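La cocina de juguete de Wekham abre de nuevo con vajilla renovada y comida de fieltro

Wekham, 5 Oct 2019

La ludoteca Riretti, en el barrio de Lumbao, ha vuelto a poner en servicio su rincón de cocina, que estaba cerrado desde el mes de enero por las obras del suelo. La reapertura se hizo sin acto oficial: a la hora de la merienda se abrió la puerta y los primeros niños entraron con sus padres. Según informa la ludoteca en una nota breve, el rincón se puede usar todas las tardes, en turnos de 30 minutos, y está pensado para niños a partir de cuatro años.

La novedad principal está en los alimentos. Hasta ahora la mayor parte de la comida era de plástico duro, comprada en varios momentos y con muchas piezas rotas. En la colección nueva tienen más lugar las piezas de tela, que no hacen ruido cuando caen y que los niños pequeños pueden agarrar con más facilidad. La pieza que más se ha comentado en el barrio es la botella de kétchup, roja, de fieltro, con una etiqueta blanca donde se lee HEINZ y el número 1869.

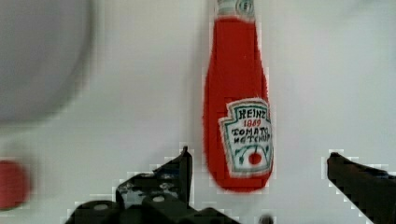 La selección de los juguetes duró varias semanas. Se quería que la cocina tuviera cosas reconocibles, de las que un niño ve en su casa cuando abre el armario o la nevera, y por eso se buscaron objetos sencillos y de tamaño cómodo. Una parte viene de donaciones de familias de Lumbao, que respondieron a un cartel colgado en la entrada. Otra parte se compró con el dinero de la rifa de verano, que dejó 434 euros. De esta cantidad queda todavía un resto, que se guarda para reponer las piezas perdidas —siempre se pierde alguna— antes del próximo verano.

No todo lo donado se pudo aceptar. La ludoteca devolvió los objetos con piezas demasiado pequeñas y también los que llevaban pilas, porque el rincón quiere ser un sitio tranquilo. Se agradece igualmente a todas las familias su buena voluntad, y se pide que las próximas donaciones se entreguen en el mostrador, en una bolsa cerrada y con una nota que diga qué contiene.

El fieltro tiene también sus inconvenientes. Se ensucia más pronto que el plástico, y no se puede meter en agua muy caliente sin riesgo de que cambie la forma. Para la botella de kétchup hay una dificultad más: las letras de la etiqueta, TOMATO KETCHUP en negro, tienen un trazo irregular, como hecho a mano, y el borde de fieltro blanco ya está un poco deshilachado. La ludoteca ha decidido que las piezas de tela se limpien con un paño húmedo y un jabón suave, y que nunca se froten encima de las letras.
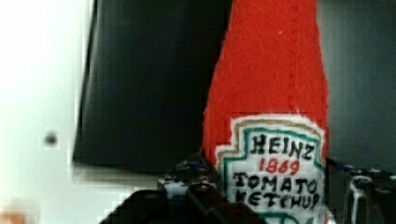 Cómo se usa el rincón

El rincón admite siete niños al mismo tiempo, con un adulto que se queda en la sala. No es necesario reservar, pero conviene llegar unos minutos antes del turno, sobre todo en las tardes de lluvia. Los zapatos se dejan en la entrada. La comida de verdad no está permitida, tampoco las galletas de los más pequeños, y el agua se bebe fuera, en el pasillo.

Al terminar cada turno, los niños recogen junto con los adultos. Para esto se han preparado etiquetas con dibujos en las estanterías, hechas por el taller gráfico Skatov, que tiene su local en la misma calle. Cada dibujo enseña qué va en cada lugar: la fruta, los platos, las tazas, los cacharros de cocinar. El sistema se probó antes de la apertura con un grupo del barrio y se corrigieron dos dibujos que los niños confundían, el de las tazas y el de los cuencos.

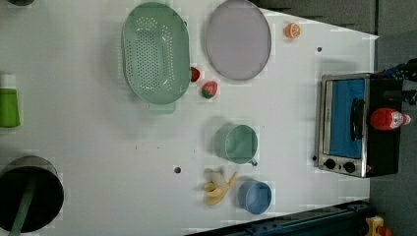 Para las primeras semanas la ludoteca propone un juego muy simple, llamado «La merienda de todos», que no tiene ganadores. Un niño hace de cocinero, otro pone la mesa y los demás piden lo que desean comer. El menú se decide con lo que hay encima de la mesa blanca: un plátano a medio pelar, fresas, media naranja, y para servirlos el cuenco azul claro o el plato grande de color lavanda. El que quiera algo caliente tiene el horno tostador de juguete, con sus dos mandos negros, y también una olla negra. El juego se puede empezar y dejar en cualquier momento, cosa que los padres con prisa agradecerán.

Las personas que trabajan con los niños piden a los adultos un poco de paciencia durante el juego. Si un niño quiere poner kétchup a las fresas, se le puede dejar tranquilamente. También recuerdan que el tiempo de recoger forma parte del turno y que no se debe salir antes, para que el grupo siguiente encuentre la mesa preparada.

Horario y próximas actividades

El rincón de cocina abre por las tardes, de 4 a 7. La entrada es gratuita para los socios de la ludoteca; los demás visitantes pueden probar una tarde sin pagar y después decidir si quieren hacerse socios. El carné familiar vale para todos los hermanos y se pide en el mostrador, donde también se informa de las tardes reservadas a las escuelas.

Más adelante se hará un taller de costura para adultos, con el fin de preparar nuevas piezas de fieltro. Se empezará por verduras fáciles, como la zanahoria y el guisante, y no hace falta saber coser. El material lo pone la ludoteca, pero quien tenga en casa retales de fieltro verde o naranja puede traerlos. Las inscripciones se abrirán cuando esté confirmada la sala.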